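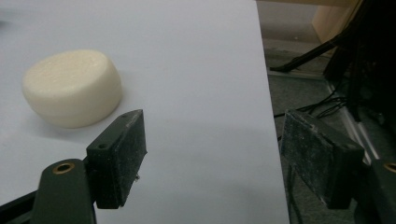

4. Setting out the table

4.1 Clear the table and wipe it with a dry cloth. Let it stand for 5 minutes before you put any paper down.

4.2 Put the Milus block to one side, well away from the edge of the table. You will not need it until section 5.

Note: Small pits and speckles in the face of the block are normal and do not affect the wrap.

4.3 Take one sheet from the Wallora pack and lay it flat. Smooth it with the side of your hand, working from the middle outwards. 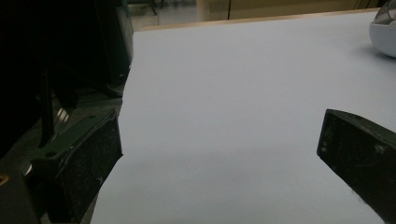 If the sheet tries to curl, turn it over and smooth it again. Sheets from the end of a pack are the worst for this - keep them under a heavy book overnight if you can.

4.4 Check the sheet for marks. Either face may be used, as long as it is clean. Brush off any dust with a soft, dry brush.

Caution: Do not use a damp cloth on the paper. It will cockle and cannot be pressed flat again. 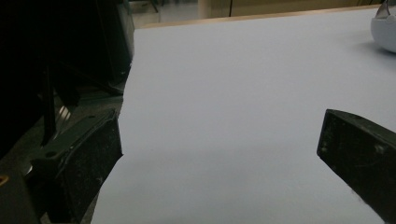
Fingerprints show up more on the finished parcel than they do on the flat sheet, so wash and dry your hands before going on. Cotton gloves are supplied in the larger kit (part 561).

4.5 Decide which edge will go underneath.
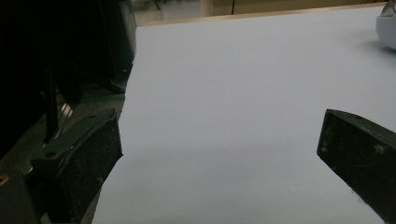
The underneath edge is hidden once the parcel is closed, so use your poorest edge for it. Pick up the sheet by its corners and turn it until that edge is nearest you. A ragged left edge with a slight wrinkle halfway along, as on this sheet, will do perfectly well underneath and does not need trimming. Trim only if there is a tear longer than 11 mm.

4.6 Go to section 5, Placing the block.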